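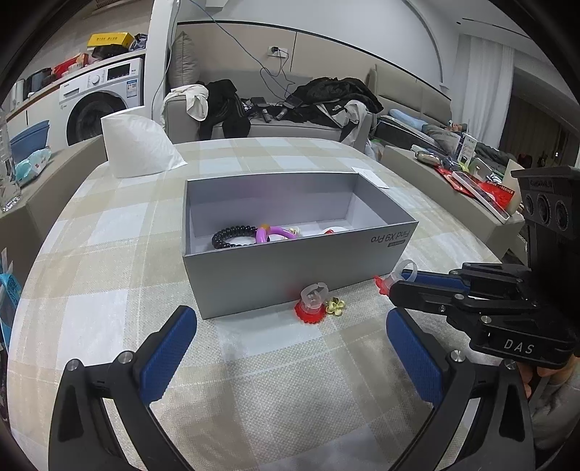

# How a robot learns to pick things up

A robot arm does not know how to tidy a table. It has motors, which move it, and a computer, which tells the motors what to do. Somebody has to give the computer a way of working out which movements are useful. One method is to write every movement down as a list of instructions. Another is to show it.

This page explains the second method, called **learning from demonstration**. A demonstration is one complete go at a job, done by a person and recorded.

## Why not just write the instructions?

Suppose the job is "put the toy ring in the box". Written out, it might start like this:

1. Move the gripper above the ring.
2. Open the gripper.
3. Move down.
4. Close the gripper.
5. Lift.

The list works if the ring is always in the same spot. Move the ring a little to the left and the gripper closes on air. You could add a new instruction for that, then another for a ring lying on its side, and another for a ring leaning on the box. The list gets very long and still has gaps in it.

## Two ways to show a robot

**By remote control.** The person sits or stands near the robot and steers it with a controller. The robot's motors do the moving, and the computer stores each position as it goes. The word for this is *teleoperation*. "Tele" comes from a Greek word meaning "far off", although the person may be only a step away.

**By hand.** The person holds a gripper like the ones robots use, and does the job with it directly. No robot arm is needed at this stage. A camera on the gripper records what is in front of it. The computer also needs to know where the gripper was at each moment and how far its fingers were open.

A hand-held gripper is light and can be carried into an ordinary home. That matters because homes are harder for robots than laboratories. Tablecloths have patterns. Benches have shopping on them. A robot that has only seen a bare white desk may do badly in a kitchen.

## Why small things are difficult

Toy rings and hair ties make good practice objects. Each one causes a different problem.

- **Clear plastic** lets the background show through, so its edges are hard for a camera to find.
- **A spiral hair tie** can squash and stretch, so it may change shape when it is gripped.
- **A tiny flower ornament** gives the gripper very little to hold.

Your own fingers can feel when something is slipping. Many grippers cannot feel at all, so the person has to go slowly and watch.

## What is in a recording?

Tibor Orbán makes recordings for a project called Cesteo. One of his practice jobs was sorting small rings, and each demonstration was saved as its own file. Each file holds:

- the pictures from the camera, in order
- the position of the gripper for each picture
- how wide the gripper was open
- a short label, such as "ring into box"

He made 350 demonstrations of that job and kept 200 of them. The rest had mistakes in them, such as a hand in front of the camera or a recording stopped too early. A dropped ring is not always thrown out - if the person picks it up again and finishes, the robot can learn how to recover.

## From recordings to robot

The computer goes through the recordings many times. At each point it is given the picture and has to guess the next movement. The guess is compared with what the person did, and the program is adjusted slightly to make the next guess closer. This stage is called **training**.

Then the program is tried on a real arm, with the rings in places it has not met before.

## Words to know

**Gripper** - the part of a robot that holds things.

**Demonstration** - one recorded go at a job.

**Teleoperation** - steering a machine by remote control.

**Training** - adjusting a program by using examples.

*Text: Benedek Kovács. Last checked 28 Mar 2023.*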